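Stuvgate Recipe Cards: a README for the data

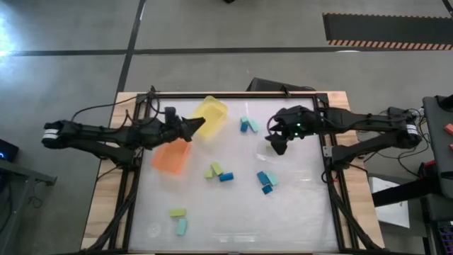
So you found my recipe card files, hi! I've been typing up old handwritten recipe cards in the evenings and this folder is where they all live now. It began with one shoebox from my aunt Nives Fontana and then people kept handing me more boxes (please keep doing that, I love it). There are 2040 cards in the set as of this version.

Where the cards come from

Most of them are from kitchens in and near Stuvgate, with a smaller pile from Imbridge that Njål Dahlgren scanned for me at his own dining table. His scans are much better than mine. If you see a card image with a thumb in it, that's my thumb. The oldest ones are Nives's, lots of braises and a really alarming number of things set in gelatin. The Imbridge pile is nearly all baking.

What's in the folder

cards.csv is the main file, one row per card. There's also a scans folder with the fronts and backs, and notes.txt, where I dump anything I couldn't fit into a column. I split the cards into 12 groups by type of dish. "Bread" and "sweet bread" are separate and I will not be arguing about it again.

The columns

card_id: a letter for the box and then a number. Numbers skip wherever I pulled a duplicate.
title: exactly what's written on the card, spelling and all. "Chiken for Company" stays "Chiken for Company."
title_clean: my tidied version, so you can search for chicken and find it.
group: the type of dish.
ingredients: one long line with semicolons between items. I left amounts the way people wrote them, so expect "butter the size of an egg" and "flour to make it right."
method: the instructions. Plenty of cards don't have any! If it's blank, the card was blank.
oven: the temperature in Fahrenheit if the card gives a number. If it only says "slow" or "hot," I typed the word and left it alone.
credit: whoever the card says the recipe came from. First names only, and I took out street addresses and phone numbers.
legible: yes, mostly, or no. This is just me squinting at it, so take it as a rough guide.

Things that are a bit off

The fractions are a mess in box C. My spreadsheet turned a bunch of them into dates before I noticed, and I fixed them by going back to the scans, but I'd still check anything that looks strange. If a cake wants 11 cups of sugar, it probably wants one and a half or something, so go look at the card.

Duplicates are harder than I expected. The same lemon bars show up over and over with tiny changes, and I kept them whenever the wording was different. I only dropped a card if it matched another one word for word.

I also haven't tested these. I've cooked maybe a shelf's worth, and the Nygård potato rolls are wonderful (use the card with the big grease stain, the other one leaves out the salt). Please don't use any of the canning or pickling cards as they're written. Rules for safe canning have changed a lot and some of those cards make me nervous just reading them.

Using it

Cook from it, count things in it, print it out for your mom. If you put any of it in a book or a class, I'd like a credit to the Stuvgate Recipe Cards, and I'd love to see what you made.

Changes

Version 2, Nov 15, 2019: added the Imbridge pile, fixed the fractions in box C, split out title_clean.
Version 1, July: Nives's shoebox and the first few Stuvgate boxes.

Still to do: the backs of box F, which are mostly grocery lists, but a couple have frosting on them. Frosting recipes, I mean. Well, one has both.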